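Maison > Entretien > Rangement du séjour > Questions fréquentes

Rubrique : Textiles de protection et petits contenants

Nappes, housses et seaux de rangement : questions fréquentes

Cette page regroupe les questions reçues par Trilach au sujet de la protection des meubles du séjour et du tri des contenants vides ou entamés. Elle a été révisée le 31 janvier 2023. Les réponses valent pour un usage domestique courant.

Quelle retombée prévoir pour une nappe de table basse ?

Mesurer le plateau dans les deux sens, puis ajouter deux fois la retombée souhaitée. Pour une table de passage, une retombée courte suffit : au-delà, le tissu se prend dans les genoux et finit par entraîner ce qui est posé dessus. Les coupons Skerkard sont vendus en 102 cm de large, ourlets non compris.

Une nappe imprimée se lave-t-elle comme une nappe unie ?

Oui pour le coton teint en fil. Pour un imprimé de surface (petits motifs, semis de fleurs), laver sur l'envers et à basse température. L'essorage fort marque les plis sur les fonds clairs, et le repassage ne les reprend pas toujours. En cas de doute, se reporter à l'étiquette cousue.

Comment éviter qu'un drap posé sur une surface basse ne se froisse ?

On ne l'évite pas complètement. Un drap n'a pas d'élastique et suit les mouvements de la personne qui s'assoit. Deux solutions : le rentrer sur trois côtés, ou passer à un drap-housse d'épaisseur adaptée. Le grammage joue aussi - un tissu de 200 g/m² se déplace moins qu'une percale légère.

Les housses de canapé doivent-elles être assorties au reste ?

Il n'y a pas de règle. En pratique, une housse beige à bordure foncée supporte le voisinage d'un drap à fleurs et d'une nappe à petits motifs, à condition que les fonds restent clairs. La bordure facilite par ailleurs la remise en place : elle sert de repère d'alignement le long de l'assise.

Peut-on utiliser un seau comme bac de rangement à côté de la table ?

Oui. Un seau rond à rebord épais se saisit d'une main et ne s'affaisse pas, contrairement à un sac. On y place les paquets souples ou volumineux qui encombrent le plateau. Les contenants en plastique transparent peuvent rester sur la table le temps du tri, même couchés, si le bouchon ou le couvercle est bien fermé. 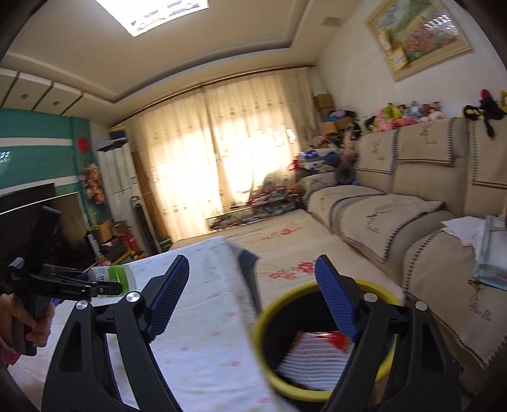

Dans quel ordre procéder pour débarrasser la table ?

1. Retirer d'abord ce qui roule : flacons, bouteilles et pots cylindriques.
2. Déposer ensuite les paquets dans le seau, le plus lourd au fond.
3. Secouer la nappe à l'extérieur ou la replier vers le centre pour retenir les miettes.
4. Remettre la nappe en place en partant d'un angle.

Faut-il retirer les étiquettes des contenants conservés ?

Uniquement en cas de réemploi pour un autre contenu. Une bande d'étiquette qui fait tout le tour se fend à la lame dans le sens de la hauteur, puis se décolle à l'eau tiède. Ne jamais transvaser un produit d'entretien dans un contenant alimentaire, même réétiqueté.

Le seau Numgate convient-il aux produits humides ?

Le modèle standard est étanche, mais il n'a pas de couvercle. Ne pas y laisser de linge mouillé ni de serpillière plus de 2 heures. Pour cet usage, préférer le modèle Kwan à fond ajouré, à poser sur un sol carrelé.

Comment nettoyer un rebord de seau coloré ?

Eau chaude, savon noir, éponge non abrasive. Les rebords clairs ou jaunes retiennent les traces de frottement ; la pierre blanche en vient à bout en deux passages. L'eau de Javel pure est déconseillée.

À quelle fréquence laver les housses et les draps de protection ?

Toutes les 3 semaines pour une assise utilisée chaque jour, davantage en présence d'animaux. Prévoir un second jeu pour les périodes de séchage lent, en janvier notamment.

Les coupons sont-ils repris après découpe ?

Non. Un coupon découpé ou lavé n'est ni repris ni échangé. Les seaux et bacs sont repris non utilisés, avec leur étiquette d'origine.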